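Wavorov wallet adds Curkura support and drops the waiting list

Jan 26, 2022

Good news for anyone who has been holding Curkura tokens and moving them around with command line tools: the Wavorov wallet can now store, send and receive them on both desktop and mobile. The update went live this morning, and the waiting list that had grown to 3,000 people is gone. Anyone can download the app and get started!

Curkura has been one of the more interesting small networks to watch since it launched in September. Blocks are quick, fees are tiny, and the developer chat is a friendly place to ask beginner questions. What it lacked was a wallet your cousin could use without calling you first. 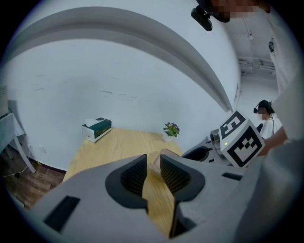 The new version also connects to Tak, the swap service built on Curkura, so users can trade between 13 tokens without leaving the wallet. I tried a small swap over breakfast and it went through before my coffee was ready, with the fee shown up front in plain numbers. Lovely stuff.

Security got some attention too. Fellolix, a code review firm, went through the wallet ahead of the release and reported two minor issues, both fixed in the version out today. The full report is linked from the Wavorov blog, and it's a pretty readable one as these things go.

Existing users will need to update by hand and re-enter their recovery phrase, so have it ready (and please, only type it into the app itself). Hardware wallet support is next on the list, though the team hasn't given a date for it yet.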